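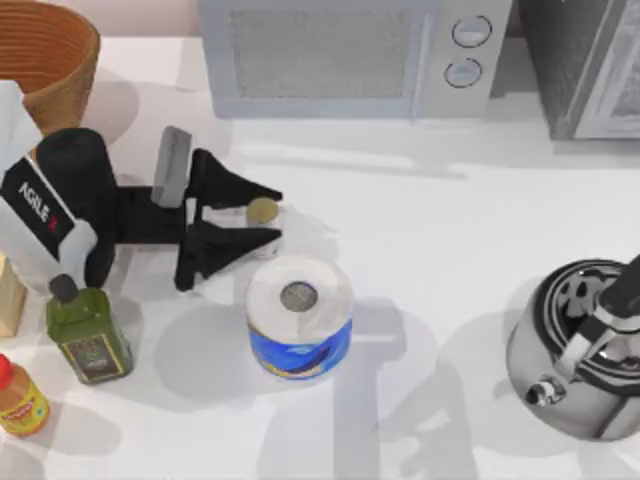
**What should you pay for first if you want a robot arm that helps in the kitchen?**

The time to try things out, before any hardware at all. Put your first money into a decent simulation and somebody patient to run it, and leave the arm itself until you know what you're asking it to do.

I wish I'd had that answer last January, when our little group at the Andorholm community kitchen first started talking about getting an arm to help with fetching and putting away. We did what I suspect most people do, and went straight to the catalogues. I had a lovely few evenings with a pot of tea and a pencil, comparing reach and lifting weight and all sorts of things I only half understood (I still have the notes, and some of them make me blush). By the end of it I'd drawn up a budget where the arm took nearly everything and the rest was one line that said "extras".

Well, the extras! They include the mounting, the cabling, the safety switch, spare finger pads, delivery, somebody's train fare to come and set it up, and insurance, which I had left out altogether. Our kitchen was last rewired in 1987, so there was an electrician to think about too. When I put it all down properly, the arm came to 70 per cent of the money and we were already over.

So we changed the order of things. We now have a plan in 3 stages, and I've called it Tistach, after the lane the kitchen stands on, mostly so that I can find the folder again. The first stage is all done on a computer, with a pretend worktop and pretend groceries, and it costs us a few months' licence and a good many biscuits. The second is hiring an arm for a short spell. Only at the third do we buy anything. 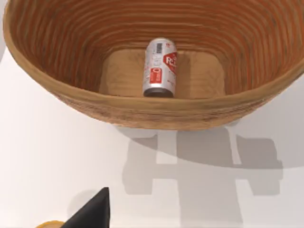 The hiring is the stage I've gone back and forth on most. Fenov will rent by the month, with the setting-up included, and Bugti were cheaper on paper but wanted a deposit that would have tied up most of our savings until the summer. I rang them both twice, and I'm leaning towards Fenov, partly for the deposit and partly for the very kind person on the phone who didn't sigh when I asked what a flange was.

Grippers are the other thing I'd budget for more generously than I did. My first sheet had a single gripper on it, as though one pair of fingers would do for every tin, jar and bottle in the place, and I've since added a line for a second set and another for replacement pads. I've also set our target for the first stage at 100 tries at each job, with every one written down, the bad ones especially, so we've got something solid to look at before we sign for a hire.
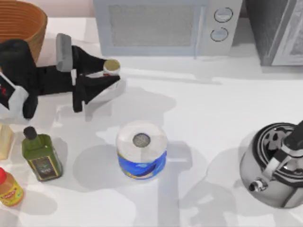
*The practice worktop, with the gripper at the little gold-lidded can.*

If you're drawing up a sheet of your own, do give the dull things their own lines, even if you have to guess at the amounts and put a question mark beside them. Mine has nine question marks at present and I'm chasing them one phone call at a time. The electrician is next, and he's promised to ring me back before lunch.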